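3.2 Work surfaces and their edges

The second part of the survey dealt with the tables themselves. Respondents in Zamudio and Urkholm were asked to name the table they used most in a shared workshop and to say what had been done to it since it was put in place. Of the 1006 forms returned, 100 were set apart for follow-up, and Baloyi visited 18 of the rooms in May.

Most of the tables visited had a plain wooden top. Additions fell into two groups. The first group changed the edge, usually by adding a raised rim that keeps small parts from rolling to the floor. The second group changed the surface, mainly with short pieces of tape that mark where an object is to be set down or returned. Tape was the more common of the two and was rarely mentioned on the forms. When asked, users tended to say that they had forgotten it was there.

A rim and tape were often found together. The table in Figure 4 has a pale wooden top with a raised black rim, and two small pieces of pale green tape on the wood. The floor beyond it is gray concrete, and a black fan stands on the floor to the left of the table.
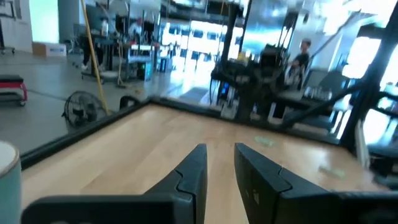 Figure 4. Wooden table with black rim and green tape marks.

Users disagreed on the value of a rim. Those who sorted fasteners or other small parts wanted one on every side. Those who worked with long stock found that it got in the way, and in two rooms it had been removed from the front edge only. Wiping down a rimmed table also took longer, and dust was reported to collect in the corners.

Tape raised fewer objections. The main complaint was that old marks were left in place after a task had changed, so that new users could not tell which ones still applied. The Brasis workshop dealt with this by using a single color for current marks and lifting all others at the end of each project. At Gunomine the marks stayed until they wore off. Section 3.3 compares the two practices over a period of 60 working days.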